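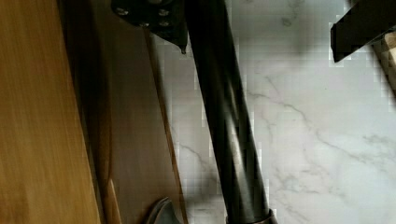 *The counter, from the wood side.*

Babita Awasthi had until Thursday to decide what stayed in the kitchen and what went in the truck. She had known this since the start of July and had packed the bedroom, the bathroom, the hall closet and most of the books. The kitchen she had walked past.

The apartment was number 104, on the ground floor of a brick building on Skera Street. She had lived in it long enough that the super had changed twice. The next tenant was going to be Neelam Nautiyal, who had once worked across a desk from her at Bulline and who needed a place in a hurry. They had agreed that Babita would leave behind anything she didn't want and Neelam would keep it or throw it out, no hard feelings.

It had sounded simple on the phone.

She started with the toaster oven because it was the biggest thing. The movers, Tomaszewski, had quoted her 669 dollars for the whole job, and the man had said appliances were fine as long as they were empty. She opened the glass door and looked in. Then she closed it. Her sister already had one, in the kitchen Babita would be sharing. She wrote STAYS on a piece of masking tape, and then didn't stick it on, because tape left a mark on stainless steel. She stuck it on the wall behind.

The plates were easy. The glasses were easy too, once she gave up on matching them. She wrapped them in newspaper and filled two boxes, and by four o'clock the cabinet over the sink had nothing in it but shelf paper, yellow with a pattern of lemons that she had no memory of choosing.

That left the counter.

The cutting board had been her mother's. It was a heavy board with a lip around the edge, and her mother had rolled dough on it, chopped on it, and set hot pots on it when there was no place else. When Babita was nine she had been sent out to the back step with a rag and a bottle of oil to do the board, both sides, along the grain. She had done one side. Her mother had known without turning it over.

She put the board by the door, with the things that were going.

Then she brought it back to the counter. She still had to cook dinner.

She made rice and a pan of onions and spinach. She used the long spoon, the pale one, which was too long for every pot she owned and which she had used every day anyhow. It wasn't a good spoon. She had bought it at a street fair from a woman who was packing up in the rain and wanted to get rid of the last of them. She ate standing up, since the chairs were stacked, and she thought about her sister's kitchen, which had a crock of spoons by the stove already, and a drawer with more of them.

After dinner she called Neelam.

"Do you want a spoon?" she said.

"What kind of spoon?"

"Wooden. Long."

"I have spoons," Neelam said. "What about the tea box?"

Babita looked at it. The tea organizer was the one thing on the counter that she had never thought of as hers or not hers. It had come with the apartment. The tenant before her had left it, and on the first morning, with no food in the place and the gas not yet turned on, she had found it and found a single bag of Natov black in it, and had heated water in the microwave and drunk that. She had kept it filled ever since. Neelam used to come by after work in the bad year at Bulline, when they were both sure of being let go, and she would sit and go through the box for a long time and then take the Natov.

"I was going to bring it with me," Babita said.

"Oh. Sure."

"Did you want it?"

"No, take it," Neelam said. "It's yours."

They talked for a while about the mailbox key and the window in the bedroom that had to be lifted before it would slide. Neelam asked if the neighbors were loud. Babita said the man upstairs had a treadmill but he was good about the hour.

When she hung up it was getting dark out. She washed the pan and dried it and put it in a box. She wiped down the counter as far as the wall, moving things and putting them back again where they had been. They all had their places by now. She could have done it with the light off.

She didn't pack any more that night. 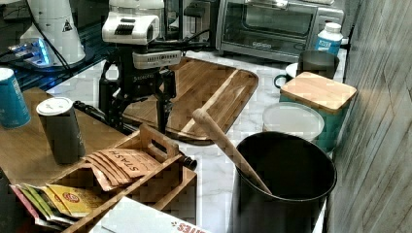 Neelam said the box should stay. She said it on Wednesday morning, in a voice message Babita played with her coat already on, and she said she had lain awake over it, which was stupid, it was a box for tea. "But you told me it was there when you moved in," the message went. "So it isn't yours, it goes with the place. I'm not asking for me. Well, I am asking for me. And take your board, please. I know what you're like. You'll leave it out of politeness and then I'll have to carry it across town on the bus."

Babita played it a second time. She took her coat off.

She took everything out of the tea organizer, laid it on a dish towel and wiped the inside. There were crumbs of leaf in the corners and she got them out with a toothpick. She threw away the peppermint, which had no smell left. Then she walked down to the store and bought a box of Natov black and filled one whole section with it, and put the other teas back the way they had been.

The board she wrapped in a bath towel and tied with string. She oiled it first, one side, let it sit on newspaper through the afternoon, and then did the other.

On Thursday the Tomaszewski truck came at eight, with two men and a dolly. They were done before eleven. The younger one came back in for a last look and picked up the spoon off the counter.

"This going?" he said.

Babita said to leave it. He set it down by the tea, and she gave him the keys to hold while she got the towel bundle up under her arm.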